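Open day at the Prultley lab – can visitors get close to the arms?

Asked by Frauke Harms

Taking 30 kids to the robot open day in December, first time. Do they just watch thru glass or do you stand at the table? And is there stuff worth seeing or mostly posters. Bus leaves at 2 so can't hang around.

2 answers

Roswitha Diekmann
Went last year with our Plodau group. You stand pretty near, staff tell you where. Cup stacking was the one ours liked, they wanted it again and again. Took a picture there: 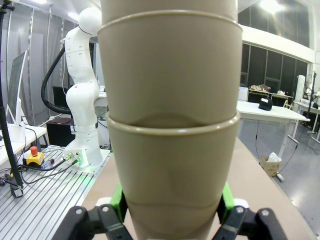
Cup demo, green pads on the lower cup

Ask at the desk for the stop button talk – short, good for kids. Split into smaller groups or the back row sees nothing. Room 652, signs are bad so leave time to find it.

oltmanns_dad
no idea about cups, we only saw the Vusden talk and it was long. parking was full by 10. theres a bus, the 959 I think, stops out front. Kids under 8 might get bored, mine did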